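Odette Moulin has sold her packing method to 12 families this year, and she wants me to know that not one of them has asked for a refund. I tell her that people rarely ask for refunds on advice. She laughs, but she doesn't argue.

We met in Ultwood, where she runs Pons, a small business that helps people clear bedrooms before a move. Her main idea is simple enough. Every box gets packed on the bed.

"The floor is where things go to be forgotten," she says. "On a bed you have to finish, or you don't sleep."

I asked what happens to people who get tired and shove the whole lot onto the carpet at midnight. "Then they owe me a phone call," she said. She has had two of those calls.

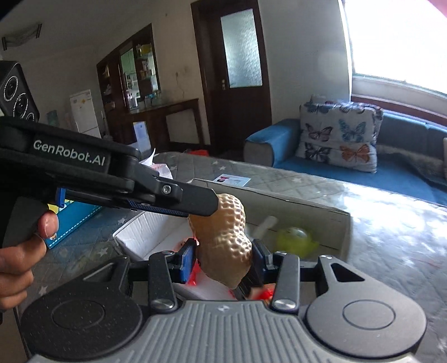

Moulin charges $1075 for a full bedroom, and I still can't work out where the money goes. She brings no special boxes. Plain cardboard is fine, she says, and she likes white inside because small things show up against it. I'll give her that one: a yellow-green ball in the bottom of a white box is hard to miss. The quilted mattress cover stays on, stars and all, and gets washed at the other end. She is less convincing on filler. Red crinkled stuff around the contents looks cheerful, but I wanted to know if it protects anything. "It stops the rolling," she said. How much rolling does a bedroom box do?

Hervé Bailly, who moved from Ultwood to Zulside in March, paid for the full service and has mixed feelings. "The box of odds and ends was the best one," he told me. "I knew what was in it. The clothes I could have done myself, and I think I would have folded them better."

Moulin had heard this before. "He folds very well," she said.

Her next plan is a two-day version called Prisent, priced at $1505, with unpacking included. I asked if the unpacking also happens on the bed.

"Of course," she said. "Where else would you put the box?"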